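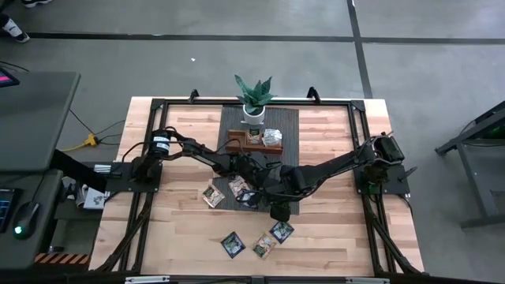 About Geddes Language School

Geddes Language School teaches English, Spanish and Portuguese to adults. We have 286 students this term, most of whom work during the day and come to us in the evening or before their shift starts. The youngest is 18. We don't teach children, though we can point you to schools that do.

How we started

Esperanza Valcárcel opened the school with one Spanish class in a rented room over a bakery on Brestum Street. She had been teaching at a community college and kept meeting people who needed a language for work but could not fit a college schedule. That first class had six students and met at 6:30 in the morning. The early class still runs, and it still fills before the others do.

English was added the following year, after the husband of one of the Spanish students asked for it. Portuguese came later and is our smallest program. We moved to our current building on Priltora Avenue when the bakery needed its upstairs back.

How classes work

A course lasts 20 weeks. Groups meet twice a week for 90 minutes, and no group has more than 12 people in it. New courses begin in September and February. In June we run a short review course for people who have been away from class for a while and want to pick up where they left off.

Everyone takes a placement interview before joining. It takes 15 minutes and there is nothing to prepare. A teacher talks with you, asks you to read a short page out loud, and suggests a level. If the level turns out to be wrong, you can change groups during the first three weeks at no charge.

Most class time is spent speaking. Grammar is taught in every lesson, usually in the first half hour, and written homework is given once a week. Teachers return it at the next class with corrections. We do not give grades. At the end of a course you get a written report from your teacher and a certificate showing the hours you attended.

Our teachers

All of our teachers have a degree or a teaching certificate and at least two years in the classroom before they join us. Several first came here as students. Esperanza is still the director and teaches the advanced Spanish group.

The library

Our lending library has 782 books, along with audio courses and a shelf of magazines. Students can borrow up to four items for a month. Former students may keep using the library for as long as they like. The easy readers are by the front desk, sorted by level.

Visiting us

The office is open from 8:00 a.m. to 7:00 p.m. on class days. You are welcome to sit in on one lesson before you sign up, but please call first so the teacher knows to expect you. The entrance is on the parking lot side of the building, and the elevator is to the left of the stairs.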